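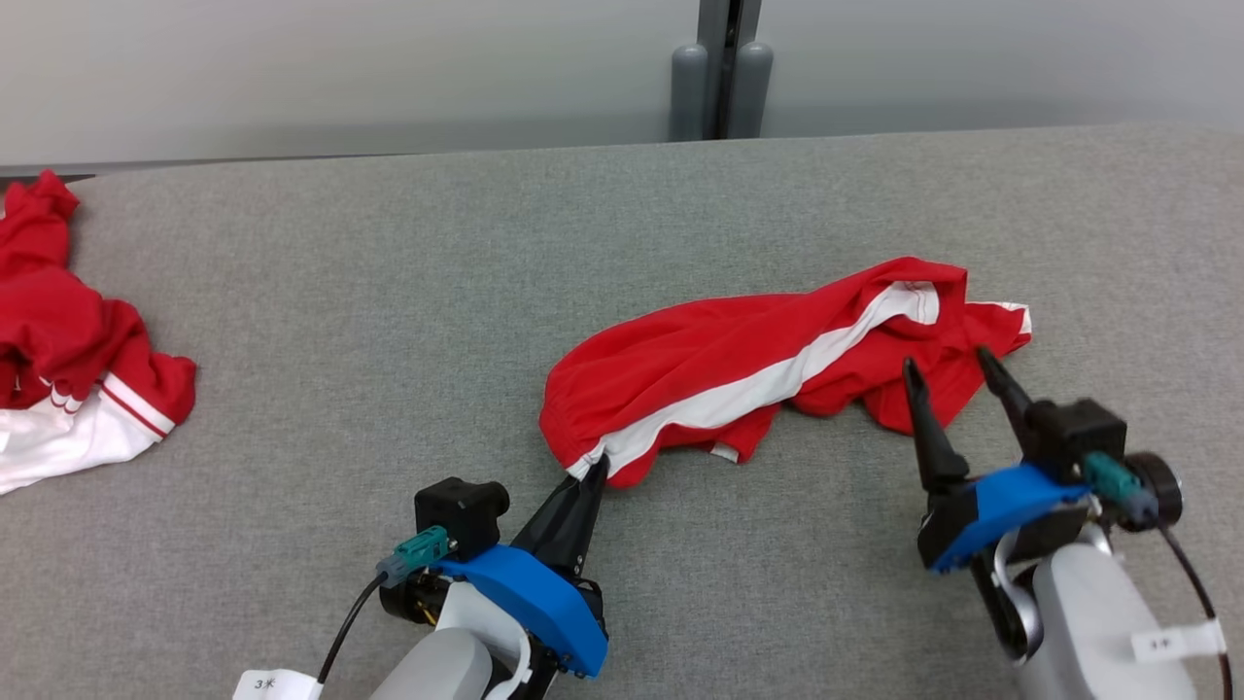 Unit 6 Handout: When the Grip Lets Go (and the Arm Doesn't Know)

Good to have you back. Last time we spent nearly the whole session on planning motions for rigid parts, and I promised that we would get to cloth, which is where most of the trouble lives. Please read this before lab, ideally with something to drink, as it runs a little long. Bring your printed copy, too, and leave room in the margins for the exercises at the end.

The case we will follow comes from the Navari folding cell, a two-arm station that handles sportswear on a felt-topped table. Its log holds 1,788 folding attempts, and in 112 of them the software reported a fold as complete when one end of the garment had slipped out of the fingers partway through. Grasier, the planning software, went right on with the next motion as if it still had hold of both ends. In most of those runs the result was only a crooked fold and a bit of wasted time. In one of them it was a good deal worse, and that is the run I want you to know well.

What happened in April

The job was a red garment with a white stripe, the sort of thing we all have in a drawer somewhere. The left arm took one end and the right arm was to take the other, lift, and carry it over. The right fingers closed on a single layer near an open cuff, where they should have had both layers. On the lift, the under layer stayed behind on the table and the upper one slid free. The cloth then swung back over the left wrist, and a loop of it caught on the camera cable. The left arm kept pulling for over 10 seconds before the operator reached the stop button. The connector was torn out of its socket, and the cable had to be replaced.

No one was hurt, I am glad to say. But the operator had leaned in to free the cloth before pressing stop, and I would ask you to think about that for a while. It is such a natural thing to do! You see fabric snagging and your hand goes out before your head has caught up.

Why the software believed it had a grip

The grip check in Grasier looked at one number, the gap between the fingers after closing. If the gap was above a set minimum, something was in there, and the check passed. This works nicely for a block of wood. With a thick knit, one layer bunched up can hold the fingers as far apart as two layers lying flat, so the check passed on a bad grip. It was also made only once, at closing, and never again during the lift. Those are 2 separate faults, and I would like you to keep them apart in your write-ups, because they call for different repairs.

The wrist camera might have helped. From close in, you can often tell a seam from a fold and see how a layer sits between the fingertips, though a draped flap can hide a great deal. Poon, the image module, was running that day, but its output went only to the log. It had no say in whether the arm moved.

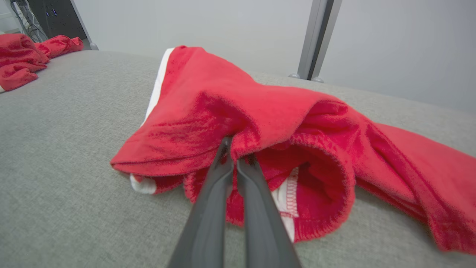
Lab rules for the cloth station

Press stop first, then reach. This holds even if the cloth is about to fall on the floor.
Check that each wrist cable is seated and clear of the fingers before you start a run.
Keep sleeves, lanyards and long hair well back from the table.
If a grip looks doubtful to you, halt the run and write down what you saw. You will not lose marks for a halted run.

For your write-up

Read the Urside report in the course folder, then propose a check that would catch a slip during the lift. Say what it measures, how often, and what the arm should do when it fails. Opening both hands at once is a tempting answer — please consider where the cloth goes if you choose it. A page is plenty, and sketches in pencil are very welcome.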